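Visit to the Treltgate furniture works, open day in June

I went to Treltgate on a Monday, with the bus from Udov that leaves at 8 in the morning. The open day is free, but you must write your name in a list before, and the list was already full when I called. A lady on the telephone put me in the second group, which started at 10.

The works make tables and benches, mostly for schools and canteens. We were met at the side gate by Todor Leka, who is foreman of the drying hall and has been there since he was an apprentice. He gave us ear plugs and asked us to stay behind the yellow line, and then he walked so fast that the older visitors had some trouble to follow him.

The drying hall was for me the best part. It smells very strong of beech, and it is warm like a laundry. The boards stay in the chambers for 40 days, with thin sticks between the layers so that the air can pass. Todor told us that in his first year he opened one door too early, and the whole load bent — he still keeps one of these boards on the wall of his office, and he showed it to us.

After this we went through the sawing and gluing rooms. The saw was stopped for our visit, so I can't say much about it. In the gluing room two women were pressing table tops, and one of them let a boy from our group turn the handle of a clamp. He was very proud.

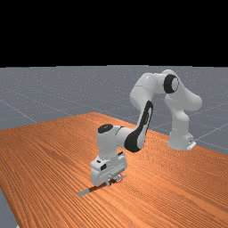

Lunch was in the canteen, at the works' own tables, and it cost almost nothing. I had bean soup and a piece of plum cake. At my table sat a couple from Gbeho who have a small hotel and wanted to order benches for the garden. They asked about prices and learned that the smallest order is 10 pieces, which was too much for them.

In the afternoon there is a small museum on the upper floor. It has 463 hand tools, each with a number and a paper label, but the labels are only in the local language and the light is poor. I liked the planes with the initials of their owners cut in the side. There is also a model of the old Gameck sawmill, which burned down and was never built again.

The shop sells cutting boards and oil. I bought one board, a little heavy for my bag. The last bus back goes at 5, and the stop has no roof, so take a jacket with you.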